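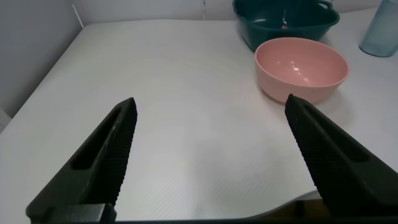

Wrist view, gripper open, pink bowl in front of the teal basin.

Sekville kitchen services - workshop notebook
Entry dated 23/06/2024

Purpose of this entry: to record where the Valtis arm stands on dish sorting, and to set down what the kitchen staff have told us about the change to their work. The technical log is kept separately. Colleagues at Bresside have asked for the staffing notes in particular, so they are given more room than usual.

Bench set-up. One bowl, one basin and one cup are on the white cover, with a small metal utensil in the basin. The cover does not lie flat at the lower right and shall be taped down before the next session. The cable at the back left is to be clipped to the wall.

Task as agreed with the kitchen. The arm picks up light dishes from the return bench and places them in the correct rack. Anything with food left in it goes to a person. Glass and knives go to a person. The wash line itself is not part of this project and remains as it was.

Progress. Bowls are the most reliable item when they stand upright and have clear space at the near rim. A bowl that touches its neighbour is harder, as the outer finger needs room to come down. Small utensils lying inside a larger container are still the weakest point. In the last full trial the arm was given 100 pieces and passed 3 of the spoons to the reject tray without attempting a grip. This is the behaviour we asked for, but the kitchen would like to see fewer of them.

Effect on the roster. The return bench was previously staffed by two people at the lunch peak. Under the trial roster one person stays at the bench and the other moves to the servery. No hours have been removed, and the agreement with staff says that none will be before the December review. Several employees asked to have that in writing. It has been posted beside the roster.

Effect on the work itself. The person at the bench now does less lifting and more checking. Staff report less strain in the wrists and shoulders by the end of a shift. They also report that the job is lonelier. Two people at a bench talk to each other, and one person beside a machine does not. We had not planned for this, and I do not think it should be treated as a minor remark. The kitchen has proposed changing places every hour, and we have agreed to try it.

A second concern is pace. The arm is slower than an experienced worker and it does not speed up when the trays arrive together. Staff felt they were being held back by it at the peak, and some were reaching past it to clear the bench. The reach zone is now marked on the floor and the pause button has been moved to the near side - within easy reach of a left-handed person as well. Anyone may press it for any reason and is not required to record why.

Training. The Tindall session ran for 2 hours and was too long. Staff wanted to practise clearing a stuck item, and we spent most of the time on menus that they will never open. The next session will begin at the bench.

Volume. The kitchen handles more than 770 pieces on a normal lunch. The arm is not expected to take all of these, and the notice to staff should say so plainly. The present wording suggests otherwise and has caused some worry.

To do before the next entry:
Tape the cover and clip the cable.
Repeat the spoon trials with the basin moved forward.
Rewrite the staff notice and have the kitchen check it.
Start the hourly change of places and ask for comments after the first full roster.
Send Bresside a copy of the posted agreement.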